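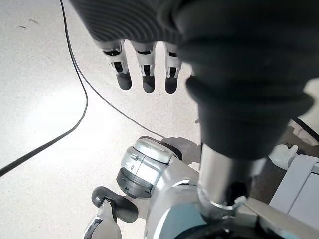 **Author:** Research Engineer, Cestela Robotics Laboratory

### 4.2 Open-day demonstration

Figure 3 was recorded during the open day of Jul 9, 2025. The fingers of the left hand are open above the floor, and the forearm wears its ribbed fabric cover. Visitors from Zida and Smadi watched 10 runs of the reaching task from behind a barrier. Questions were taken after each run. Their written comments are considered in Section 5.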